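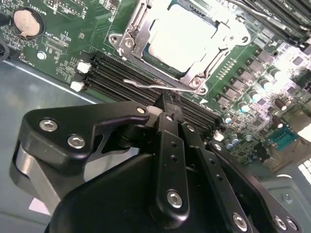 旧服务器拆开以后

斯塔斯孔布(Stascombe)的冬天来得早,十一月中旬下午三点多天就开始暗。雷利亚(Rellia)的工作间在镇子南头,原先是一家印刷厂的装订车间,水泥地上还留着固定机器用的螺栓孔。现在这里摆的是工作台和货架,架上一层层放着从各地收来的旧服务器。

利夫·尼贝里(Liv Nyberg)在这里管拆解和检验。2024年11月13日,我去的那天,她正在处理一批从布罗滕(Bråten)运来的机器。布罗滕的一处机房夏天关了,设备分批往外卖,这一批是603台,大多是用了七八年的机架式服务器。雷利亚买下来,拆开,能用的主板、处理器和内存检验后再卖,不能用的按材料分类送走。

“整机没有多少人要。”尼贝里说,“耗电,声音大,机箱又占地方。里面的东西还有人要。”

一台服务器到了工作间,先称重,登记序列号,再去掉上盖。上盖一般靠一个卡扣和一两颗螺丝固定,按住往后推就能取下来。打开后第一件事是吹灰。机房的空气经过过滤,按理说里面不该有很多灰,实际情况差别很大。有的机器用了多年,散热片之间还是亮的;有的一开盖就能看到风扇后面积着一层灰毡,要用镊子一块块夹出来。尼贝里让人先把大块的夹走,再用低压气吹,吹的时候要把风扇叶片按住,免得它空转过快伤了轴承。

然后是拔内存。服务器主板上的内存槽排得密,槽两端各有一个塑料卡扣,年头久了会发脆。新来的人常犯的错是只压一头,内存条斜着翘起来,金手指把槽里的簧片带歪。正确的做法是两头一起往外掰,听到声音以后垂直往上提。拔下来的内存条按容量和频率分开,插进防静电托盘,每盘满了就贴一张标签,写上来源和日期。

最费工夫的是处理器这一块。

常见的处理器插座上有一个金属固定框,旁边是一根细长的压杆。框上多半冲压着箭头和锁的符号,告诉人压杆往哪边是锁上,往哪边是松开。有的型号只有一根压杆,有的有两根,开启的次序也不一样,顺序错了会顶住。压杆本身是一根弯过的钢丝,末端有一个小钩,锁紧时扣在插座边上。松开时要先往下压一点,再往外侧让开,最后慢慢抬起来。压杆受着力,手一滑会弹起来,旁边就是内存槽和一排排小元件。

“我见过被压杆打掉的电容。”尼贝里说,“一颗米粒那么大的东西,掉了以后那块板子就得进维修区,修它花的时间够拆三台。”

处理器顶上那块金属盖叫散热顶盖,和散热器之间涂着导热硅脂。旧机器的硅脂常常已经干了,像一层灰白的泥。散热器如果直接硬拔,有时会把处理器从锁着的插座里一起带出来。工作间的办法是,条件允许的话先让机器开机跑十来分钟,趁热断电再拆。开不了机的,就松开螺丝以后左右轻轻扭,等粘着的那一层自己分开。散热器螺丝要对角松,每颗先转半圈,不能把一颗拧到底再拧下一颗。

擦硅脂用的是无绒布和异丙醇。擦完以后顶盖是亮的,在工作灯底下反光很强,看刻字要侧着头。刻字里有型号和批次,和登记表上的配置要对得上。对不上的时候并不少,机房用了这么多年,中间换过几次处理器,不一定每次都有人记下来。

处理器取出来时只能捏两侧基板的边。插座里是成片的细弹片,肉眼看过去像一块布纹,歪了一根就会出现反光不一样的点。检验时要换几个角度打光,一行一行看。尼贝里有一盏夹在桌沿上的小灯,灯臂修过两次,她不愿意换新的,说新灯的光太散。发现有歪针的,先拍照,再决定修不修。歪一两根可以用细针在显微镜下拨回去,歪了一片的就不修了。

看完没有问题的插座要立刻盖上塑料保护盖,或者把原来的处理器放回去锁好。雷利亚更喜欢后一种办法。保护盖容易松,运输时掉进机箱里,到了买家手里已经出了毛病,责任也说不清。带着处理器卖,插座受到的保护最好,价格也高一些。

主板留在机箱里还是拆下来,要看买家。修理铺子多半只要板子,小公司和学校愿意连机箱一起要,自己装硬盘就能用。机箱不值什么钱,钢板薄,边角有时很利,搬动时要戴手套。拆板时手套又要摘掉,换成防静电腕带。工作间门口的挂钩上两样东西并排挂着,进出的人一天要换很多次。

机箱底部要另外清一遍。螺丝、标签碎片、扎带头,都可能落在主板边上或者压在板子下面。纸片问题不大,螺丝就麻烦,通电时滚到焊点下面会短路。做法是用手电贴着机箱底面照,有东西的地方会拉出影子。整台机器最后还要倾斜着听一遍,有响声就重新打开。

检验分三步。第一步只插一条内存,看能不能进入自检。第二步把全部内存插满,跑一夜内存测试。第三步装上散热器,让处理器满负荷运行,记录温度和转速。布罗滕那批603台里,通过第一步的有584台。剩下的拆零件,电源、风扇和支架留下来做备件。

我问她584台算不算好,她说比预想的好。关机房的人把机器下架时很小心,托盘之间垫了泡沫,导轨也都单独捆好了。去年从别处收的一批就不行,机器是直接摞在栈板上用缠绕膜裹起来的,下面几层的机箱压弯了,主板跟着变形,有的插座看着完好,一通电只认一半内存。

硬盘不在这里处理。机器离开机房之前硬盘就已经取走,由卖方自己销毁。偶尔有漏掉的,比如插在主板上的小容量启动盘,很不显眼,拆到一半才看见。遇到这种情况要停下来,把盘取出封袋,写明是从哪台机器上来的,再通知卖方。尼贝里给每张工作台都配了一叠专用的封袋,颜色和别的袋子不同。

登记用的软件叫洛尔斯卡(Lollska),是雷利亚自己找人写的,界面很旧,只有表格和几个按钮。每块主板有一条记录,从开盖到装箱,谁拆的、哪一步发现了什么、换过什么零件,都在里面。买家收到货可以凭编号查到。起初有人嫌填表慢,后来退货时几次靠这些记录查清了原因,抱怨就少了。有一回,一家修理铺说收到的主板插座有歪针,调出装箱前的照片一看,当时是平整的,对方后来在自己的包装台上找到了掉下来的保护盖。

买旧服务器主板的人比我想的杂。有给老设备找备件的工厂,他们的控制软件只认某一代平台,换新机器就得重写。有做渲染的小工作室,图的是核心多、内存便宜。还有在家里搭机器的人,买一块板、两颗处理器,自己钉个木架子就用起来。尼贝里会劝最后这种买家先算电费,也会提醒他们服务器主板的尺寸和电源接口常常不合普通机箱。

“有人听完就不买了。”她说,“不买也好,省得寄回来。”

对想自己动手拆旧机器的人,她给了几条建议。断电以后再按一次开机键,把余电放掉。螺丝按位置放,同一块板上的螺丝长度可能不同,长的拧进短孔会顶到板子背面。压杆抬不动时不要加力,先看固定框上的箭头,再看旁边是不是还有一根没松开。拆之前拍照,尤其是线缆走向。桌面清空,不要放饮料。

包装用的是防静电袋和定做的纸托。主板装袋以后平放,插座一面朝上,四周卡在纸托的槽里,上面再压一层波纹纸。一箱放七块,再多箱子底会往下坠。最早他们一箱放十块,到货时最下面那块总有几颗元件被磕到,减到七块以后就没再出过这种事。小件单卖的处理器装在透明塑料盒里,一颗一格,盒盖用胶带封住一角。

快到四点的时候,货架那头开始装这天的最后一批。布罗滕来的机器还有100台没有开盖,整齐地码在靠墙的位置,上面盖着防尘布。尼贝里把手边那台的压杆放下来,扣好,在洛尔斯卡里填完最后一栏,把板号抄在一张标签上,贴到了机箱侧面。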